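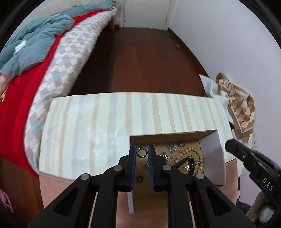
Small metal ring held in the pads, above the jewelry box.

Trurnside Community Help
Teaching by hand

How neat should my demonstrations be for a jewelry sorting task?

Posted by Usa Prasertsri, September 27, 2022

Hi everyone, I've been reading along on this board since February and finally have something worth asking, so please bear with me, it's a long one.

I'm recording demonstrations with the hand-held grippers for a tidying task. The goal is simple enough to say out loud: small jewelry goes from the cloth into a shallow cardboard box, and then in a second version of the task it comes out of the box and gets laid on the cloth with a bit of space between pieces. I do both versions because the Resau template has slots for both, and I figured the robot might as well learn to unpack as well as pack!

Rings and bead bracelets go fine. I come straight down, close, lift, done. Chains are driving me up the wall. I'll pinch one in what looks like a good spot and half of it stays behind, or it comes up with two other things hanging off it, and then I end up shaking the gripper a little to get them loose. My hands do that without asking me. I went back over my first 13 recordings and in 6 of them I shook, regrasped, or set the chain down and started over.

So what do I do with those 6? The checker passed every one of them, because the box ended up full and the cloth ended up clear. But if I watched a robot arm do that shake at full speed I think I would leave the room. Do I throw them out? Keep them so it learns how to recover? I've seen people argue both ways and I'd love to hear from somebody who has trained on tiny tangly things and not just cups and blocks.

Also, how much should I move stuff around between takes? Right now I nudge the pieces on the cloth but the box pretty much stays where it is, partly on the pink cloth and partly on the striped one. Thank you in advance, and sorry for the novel.
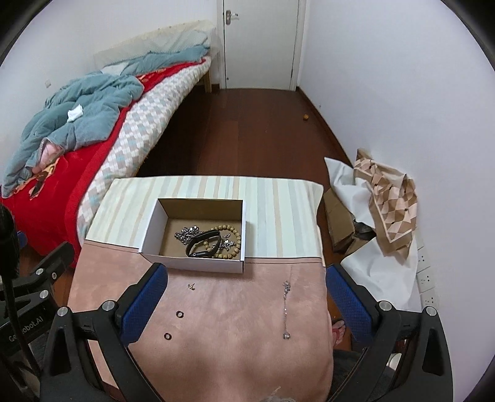 Chibuzor Adeyemi

Hi Usa, welcome, and please don't apologize, I've written longer ones than this. I spent most of last winter on a cable and cord task, and a necklace chain is really just a cord with a worse attitude, so I think I can be some help.

On the 6 messy ones, I'd split them up. A clean regrasp is good material. You missed, you opened, you backed off, you came down in a better place, and that's exactly what you want the arm to do when it misses (and it will miss). Keep those. The shaking I would cut. When I left shaking in, my policy picked it up as a habit and waved every cord around before placing it, including the ones that had come up perfectly. It was sort of charming for one afternoon.

If something comes up hanging off the chain, try lowering the whole bunch back to the cloth, opening, and pulling the pieces apart with two grippers if you have a pair. Slow is fine. Slow and the same way every time is better still. What hurts you is picking a chain up by the middle in one take and by the end in the next for no reason the camera could see. Decide on a rule. Mine was always the free end nearest me, and if there wasn't a free end, the highest point of the tangle. I wrote it on a sticky note because by take 8 I'd be making up new rules.

And yes, move the box! Turn it a little, slide it back, put it on the other side now and then. If it never moves, the arm can get away with memorizing a spot on the table, and you won't find out until somebody bumps the box. I change the box every 2 takes and the small pieces every take, but that's just what I could keep up with.
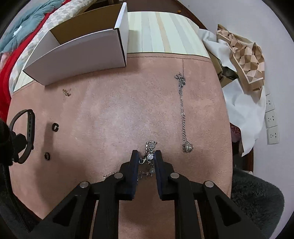 Charm bracelet between the jaws, with the long necklace off to the right.

fonico_bench

just delete the bad ones, recording is cheap. also check your gripper width is calibrated, thin stuff like chain shows as fully closed on ours and training can't tell a grab from a miss

Usa Prasertsri

Oh, this is so helpful, thank you both. The free end rule makes so much sense, and I'm a bit embarrassed at how many different ways I've been picking up the same necklace. I'm going to keep the regrasps, trim the shaking where I can, and redo the ones where there's nothing left after trimming.

I hadn't thought about the width reading at all. Is there a way to check it in the Chamoun viewer, or do I have to open the raw log? If anybody has a screenshot of what a good thin grasp looks like on the graph, I'd be grateful.

fonico_bench

raw log. the viewer rounds it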